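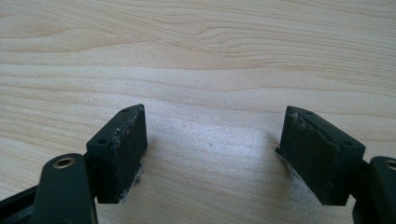
Our water bill came to $258 this quarter. It is normally less than half of that. I spent two weeks finding out why and I'm writing it down in case anyone else in Brimside got one like it.

First thing I did was call the number on the bill. They told me to check my toilets. I said I had checked my toilets. They told me to check them again with food coloring.

So I did. A few drops in the tank, wait half an hour, don't flush, look in the bowl. Upstairs was clean. Downstairs was faintly blue. I was pleased with myself and bought a new flapper on the way home from work.

New flapper went in, did the coloring again, clean bowl. Then I read the meter at night and again in the morning before anyone was up. It had still moved.

If you've never read your meter, it's easy. Ours is under a round iron lid by the sidewalk. Bring a flashlight and a long screwdriver to lift the lid. Ours also had a lot of spiders.

There is a small red triangle on the dial. If it turns when everything in the house is off, water is going somewhere. Mine was turning slowly. I wrote down the numbers on the back of the bill for a few days and the house was using 540 gallons a day. There are three of us and we are not big on baths.

Next step is the shutoff valve where the line comes into the house. Close it, go back out and look at the triangle. Still turning means the leak is between the meter and the house. Stopped means it's inside.

Mine was still turning. That is the answer you don't want, as everything on the house side of the meter is the owner's to fix. It says so on page 6 of the service agreement, which I had never opened.

I called three plumbers. One didn't call back. One wanted to replace the whole line without looking at it. The third was Adelmo Leone, who came out with a listening device and walked up and down the yard in headphones for most of an hour.

He marked a spot with orange paint next to the front steps. I would have guessed the low part of the lawn by the maple - it's always soft there. He said that was just the low part of the lawn.

He dug down and found a split at a coupling, on the underside. The water had been going straight into gravel, so it never came up to the surface. He cut out the bad piece and put in a new section. The repair took an afternoon. The grass will take longer.

Cost was less than I was afraid of and more than I wanted. I'm not posting the number because he said every yard is different and I don't want people calling him to argue.

Now the part I didn't know about. The water department has a leak adjustment. You have to ask for it, it isn't printed on the bill. You send in the plumber's invoice and two meter readings taken after the repair.

I dealt with Ivars Liepiņa in the billing office, who was patient with me. My first form came back because I had put the account number where the meter number goes. They are 9 digits each and sit right next to each other on the bill.

The adjustment covers part of the extra water, one time only, and you don't get another for several years. It should show up as a credit on the December bill.

I read the meter every Sunday night now - no, scratch that, every couple of nights. The triangle has been still each time. My wife would like me to stop going out there in my slippers.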